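Stories > Short Fiction > The Ferry at Semo

November 16, 2021
By the Dreta Reader staff

1. The Ticket

The ferry from Semo to Bemia ran twice a day until May, and then once. My mother bought one ticket for the morning boat and kept it in a tin with the buttons. She was going to see her sister. They had not spoken in 18 years.

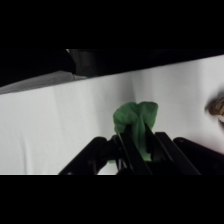 2. The Crossing

She sat inside, near the heater. The crossing took five hours. A woman across the aisle peeled an orange and gave her half. My mother ate it and put the seeds in her coat pocket. She asked whether the bus still went up the hill from the dock. 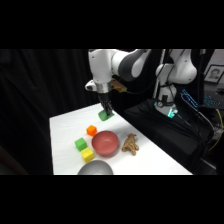 The woman told her that it did, but only as far as the school, and that she would have to walk after that. My mother said she could walk. She had brought eight jars of plum jam, and she began to think that was too many.

3. The House

Her sister's house had been painted. There was a new gate, and my mother could not work the latch. She set the bag down and called out. A dog barked in the next yard.

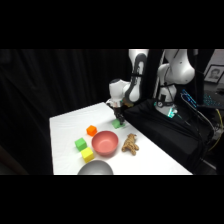 Photo: Quan Pictures

Her sister came out in slippers and looked at the bag.

"Is that plum?" she said.

"Yes."

"I made apricot," her sister said, and lifted the latch from the inside.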